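Rules for Teaching Robots by Hand

Dumivberg Learning Pages -- Machines and How They Work

A robot arm does not know how to pick up a cup. Someone has to teach it. One way is to write out every movement as computer instructions. Another way is for a person to do the job with a tool shaped like the robot's own hand, while the tool records how it moves. The recordings are then given to a computer, which looks for patterns in them.

The tool is called a hand-held gripper. A gripper is the part of a robot that takes hold of things. Most have two fingers, often called jaws, which open and close.

A computer copies what it is shown, including the mistakes. For that reason, people who make recordings work to a set of rules. The ones on this page come from the Wurkance workbook, which was last changed in September.

Rule group A: the table

Clear the table first. Only the things needed for the task may stay on it. If the task uses a bowl and a stand for hanging cups, those are the things that go on the table.

The table must not move during a recording. If it slides, the positions measured at the start will be wrong by the end. Check it by pushing gently on one side. If it moves, stop and fix it before going on.
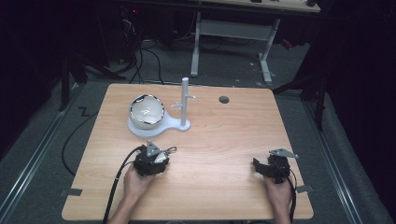 Two hand-held grippers at the table. The bowl and the white stand are towards the back left.

Rule group B: the person

Hold one gripper in each hand if the task needs two. Keep fingers away from the jaws. A gripper may close with only a small force, but skin caught between two hard parts will still be pinched.

Know where the cables go. A cable should hang down clear of the work. It must not lie across the table or wrap round a wrist. Cables on the floor should be kept away from the place where the person stands -- a trip can hurt the person and break the equipment.

Move at a steady speed. Very quick movements are hard to measure, and a real robot may not be able to copy them safely.

Rest for 6 minutes after every 30 minutes of recording. Tired arms shake, and the shaking is recorded too.

Rule group C: the gripper

Look at the fingers before each set of recordings. Many grippers have a pad on the inner face of each finger. The pad helps the finger to hold smooth things, such as a bowl or a mug. Pads wear out. Loose fibres, dust or bits of glue should be written down in the log, and a pad that has started to peel should be changed.

Always change both pads together. A new pad on one side and an old pad on the other may not grip evenly.
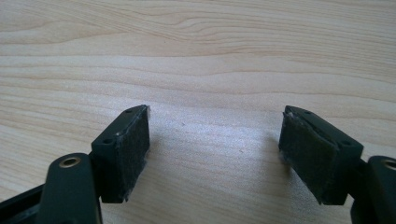 The jaws open above the bare table, with a dark pad on the inside of each finger.

Next, open and close the jaws 3 times with nothing between them. They should meet in the same place each time. If they do not, the gripper is taken out of use and given a label saying what is wrong with it.

Rule group D: the log

A log is a written list of what was done. Each recording gets its own line, with the name of the task, the number of the gripper and a note of anything that went wrong. A recording with a mistake in it is marked. It is never thrown away without a note.

Words to know

Gripper: the part of a robot that takes hold of things.
Jaw: one of the moving fingers of a gripper.
Pad: a layer on the inside of a jaw that helps it to hold.
Log: a written list of what was done.

Next page: How the Makar arm stops itself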